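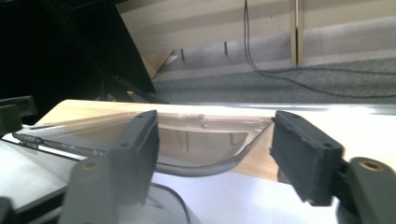
Teaching by hand at Serkbridge

March 29, 2022 | By staff writer
Filed under: Robots & Automation, Interviews
Print this article | E-mail this article

"I still get a kick out of it every single morning," says the lead demonstrator at Serkbridge, laughing. The job is to do small household chores over and over, so that a robot arm can learn them from the recordings. The current project, called Vuvden, is all about containers: trays, boxes, anything with a lid. The goal is 3,000 demonstrations by July, and the team passed 1,000 last week.

Why not just write a program? "We tried! We had 145 lines for opening one box, and then we bought a different box." Showing the motion by hand, the demonstrator says, captures all the little corrections people make without thinking.

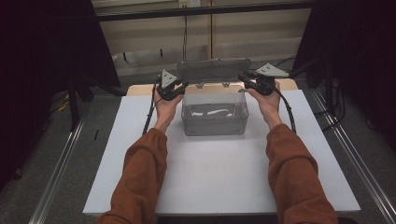
New demonstrators train for 2 days before any of their work is kept. The first lesson is to slow down, and the second is to stop reaching in with your fingers. "You have a gripper in each hand and that's all you've got," the demonstrator says. Clear plastic boxes with hinged lids are a favorite exercise, partly for how hard they are to see into. "A see-through lid standing straight up, with a grip on either side of it, is a beautiful problem. Where's the edge? You know, but the camera has to find it."

And the cables? "You learn to move with them. Elbows out a little."

Next comes Gernach, a follow-up project on folding cloth, and the demonstrator can hardly wait. "Cloth never does the same thing twice. I've been practicing on dish towels at home!"

Print | E-mail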